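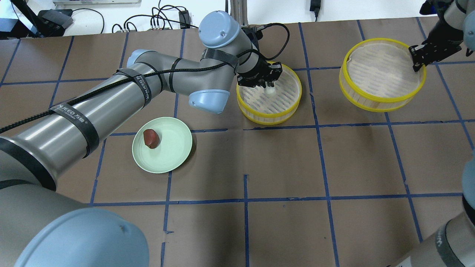
L'étiquetage des ustensiles de cuisine vendus en ligne reste insuffisant sur un point précis : les dimensions utiles. Une fiche indique un diamètre de 23 cm sans préciser s'il s'agit du bord extérieur, du fond ou de l'ouverture. L'acheteur compare donc des grandeurs différentes sous un même chiffre.

J'ai relevé 190 fiches chez Bramow et Pomia. La contenance y figure presque toujours, la cote intérieure rarement. Bhupendra Lodhi, qui rédige celles de Tripathi, m'objecte que le client ne lit pas les cotes -- argument faible, car on ne lit pas ce qui n'est pas fiable.

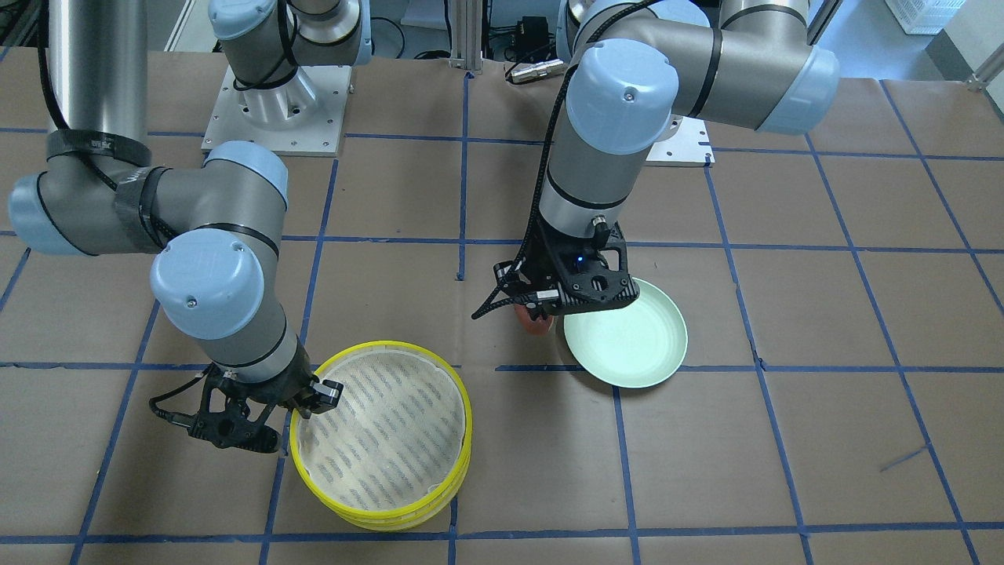

Une norme d'affichage minimale tiendrait en deux lignes : diamètre hors tout et diamètre intérieur, en millimètres. Son coût serait négligeable pour un catalogue de 1 000 références. Prenons un panier vapeur rond, comme le jaune à gauche : le bord compte pour la casserole qui le reçoit, le fond pour l'assiette qu'on veut y poser. Un seul nombre ne peut renseigner sur les deux -- et un écart de quelques millimètres suffit à rendre l'ensemble inutilisable.

Skercombe publie ces deux cotes depuis mars. Les autres enseignes peuvent en faire autant sans attendre un texte.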